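Guides > Mondetow Cell Planner > Before You Buy > Sizing the Table

4.2 Planning the table and the budget

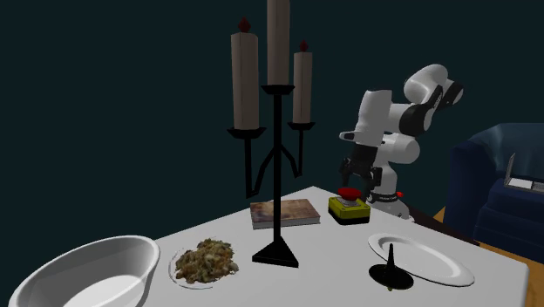 Settle the table before asking for a quote. Its size decides which arm you need, and the arm is the largest line in the budget. Build a mock-up in the planner and put in everything that will share the surface, tall items included. A three-armed candelabra standing mid-table with a button and a book behind it makes a harder layout than the button alone, and the price of the cell should reflect the harder one.

1. Open the layout and set the tabletop to the size you intend to buy.
2. Place the arm base. Keep it near a corner if people will work from the opposite side.
3. Add the objects, tallest first.
4. Move the gripper over each pick or press point and save the pose.
5. Export the parts list and send it to purchasing with the layout file.

Note: The parts list does not include the table, floor anchors or freight. Enter these by hand on the Extras tab.

Note: Allow 6 weeks for delivery to Rurkberg. Orders placed in January take 2 weeks longer.

CAUTION: A pose that clears in the planner is not a safety approval. Budget for a risk assessment on site -- it is quoted separately.

Fakico customers can book a layout review with Marlies Zaugg before ordering.

Related topics
4.1 Choosing an arm
4.3 Grippers and spare fingers
4.4 Lease or purchase
5.1 Unpacking and anchoring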